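Revised Jun 30, 2025. Applies to flat bar, round bar and plate offcuts received at the Inddale store.

# How to Receive and Check Nickel Alloy Bar Stock

Use this procedure when a delivery of nickel alloy bar arrives from a mill or a stockist. It covers paperwork, size, grade and marking. It doesn't cover tube, fittings or welding wire.

## What you need

- The purchase order and the mill test certificate
- A caliper and a steel tape, both inside their calibration date
- A handheld XRF analyzer with a nickel alloy library loaded
- Clean cotton gloves
- A paint marker, low chloride type
- Wooden or plastic-faced rack supports

Nickel alloy bar should never touch carbon steel forks, chains or racks. Iron picked up from those surfaces will rust and can start pitting in service. Put fork covers on before the truck is opened.

## Step 1: Match the paperwork

Lay the certificate next to the purchase order and compare them line by line: grade, UNS number, product standard, condition, size and quantity. Then find the heat number on the certificate and on the bar. It will be stamped, stenciled or on a tag wired to the bundle.

If the heat number on the bar isn't on the certificate, stop. Move the bundle to the hold area and write the delivery note number on the hold tag. Don't continue to Step 2 on the promise of a corrected certificate.

Certificates from Drustell list two heats on one sheet when an order is filled from mixed stock. Read both columns. The second heat is on the back of the page in the older layout, which was in use until February.

## Step 2: Check the size

Wipe the bar before measuring. For flat bar, take width and thickness at both ends and at the middle. For round bar, take two diameters at right angles to each other at each of the same three points.

Record the actual readings. "OK" isn't a reading.

Take length with the tape on the top face. Sawn ends are often out of square, so measure to the short side. For bars under 40 mm thick, check straightness by laying the bar on the surface plate and sliding a feeler gauge under it – larger bars are checked with a string line on the rack.

## Step 3: Confirm the grade

1. Turn on the analyzer and let it finish its self-check.
2. Shoot the reference coupon. The result must fall inside the limits on the coupon card.
3. Clean a spot on the bar with a flap wheel kept for nickel alloys only.
4. Shoot the spot with the nose flat against the metal. Hold until the reading settles.
5. Write down nickel, molybdenum, chromium, iron and tungsten.
6. Compare with the certificate, allowing for the error shown on the display.

XRF can't read carbon, so it won't separate a low-carbon grade from its older version. For these, the certificate is the only evidence unless a sample goes to the lab.

Test every bar in a bundle of ten or fewer. For larger bundles, use the sampling table on the rack door.

## Step 4: Mark and store

Paint the grade and heat number on both ends. When a bar is cut, copy the marks to the offcut before the saw is started. Unmarked offcuts go to scrap, whatever their value.

Flat bar goes in bays 107 and up, with the heaviest sections at the bottom. Leave a gap between different grades – a strip of wood is enough. Rack load is 765 kg per level, and the Jarman racks have no margin stated above that.

Enter the bar in the stock book by heat number, with its length and location. Pieces shorter than 200 mm are entered by weight.

## Common faults

| Fault | Action |
|---|---|
| Tag missing, stamp readable | Accept, fit new tag |
| Stamp and tag disagree | Hold |
| Thickness under tolerance at one end | Measure again, then hold |
| Low molybdenum reading | Clean the spot, shoot again |
| Rust-colored stain | Hold, test for free iron |
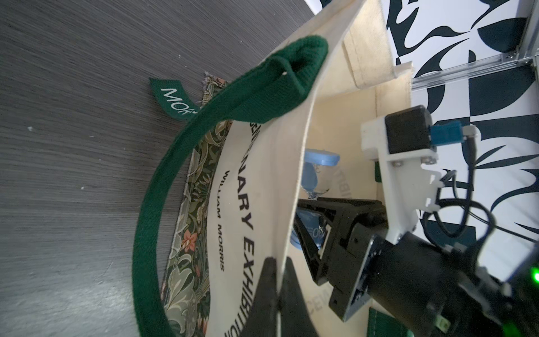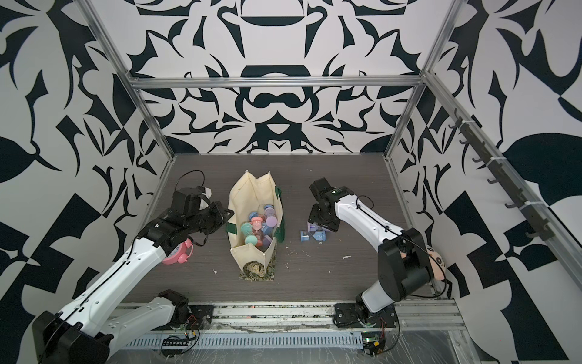
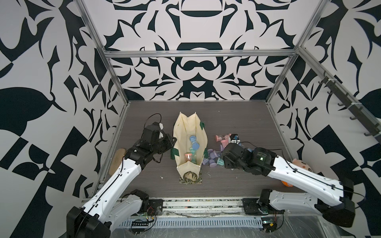
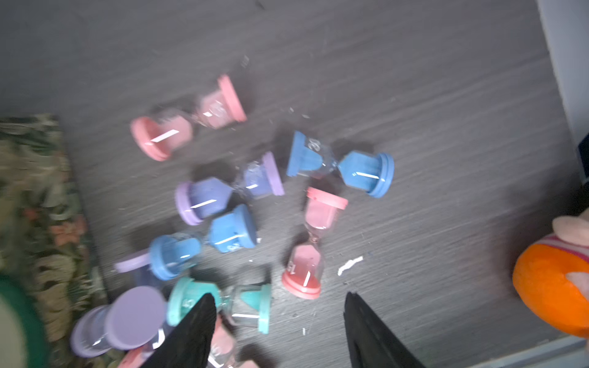

Eluned Craddock adds that the low molybdenum line should be stricter. With stock from Furosau she got a low first reading on scaled bar, and a second shot on the same spot came out no better until the scale was fully ground off. Her suggestion is to grind to bright metal first, shoot twice on two different spots, and hold the bar if either reading is outside the certificate limits.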